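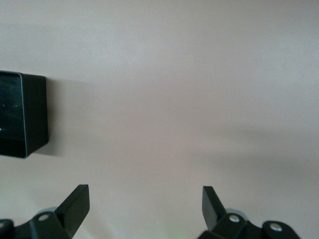

The result Amirul Lumbantobing had been hired to repeat came from a lab in Drutdale, and it fit on one line. A gripper that paused before it closed made fewer bad grasps than one that didn't. He had read the paper four times and still didn't believe the pause did anything. On his screen the wrist view showed the black box off to the left with its shadow lying on the beige surface, and the two fingers open with nothing between them. He typed the number of the attempt and let it run.

The policy was called Sturkura. Pillai had trained it the previous April and then left for a job at Zorkaretti, and what remained of her was a folder of notes and a mug. The notes were good. They said how long each attempt should take and which lamp to leave on. On the pause they said only, "Leave it alone, it sorts itself out."

There were 2,215 attempts in the plan. Half would keep the pause and half would have it cut from the code. Amirul sat by the stop button and wrote down what happened, in two columns, success and failure. By the end of the first week he had started a third column, which he headed "other."

The first entry was for attempt 61. The pause was off for that one. He had checked the setting himself, and he checked it again afterward. The arm moved out over the table, opened its fingers, and stopped. It waited as long as it would have with the pause on. Then it went left and picked up the box.

He thought the old code must still be loaded, so he cleared the machine and started over. It happened again nine attempts later, and then it happened more often. He called Pillai.

"Is it failing?" she asked.

"No. It's doing better."

"Then what's the problem?"

"I took the pause out and it's still pausing."

He could hear other people talking on her end, and a door.

"You took out the line that made it wait," she said. "It's still learning while you run it. Did you turn that off?"

He hadn't. It was on page two of her notes, under the part about the lamp. He looked at the page while she waited.

"So it learned to wait," he said.

"It learned something. Look at what the camera gets while it's moving, and then look at what it gets when it stops. You'd wait too."

After the call he pulled the recordings and went through them. In motion the box was a dark smear with no side to take hold of. When the arm stopped, the rim came up clear, and so did the edge of the shadow. He watched about thirty of them before he went to get something to eat.

The runs were no use for the comparison. Every attempt with learning left on would have to be thrown out, and he wrote to the lab in Drutdale on 2024-01-28 to say that his numbers would be late. He kept the message short. He attached the third column without saying much about it, only that the arm had put back a delay he had removed, and that he would like to know if theirs had ever done the same.

The answer came the next morning. It was two words long.

"Which arm?"

Amirul read it standing up, with his coat still on. Then he turned learning off, set the count back to one, and went to find the serial number.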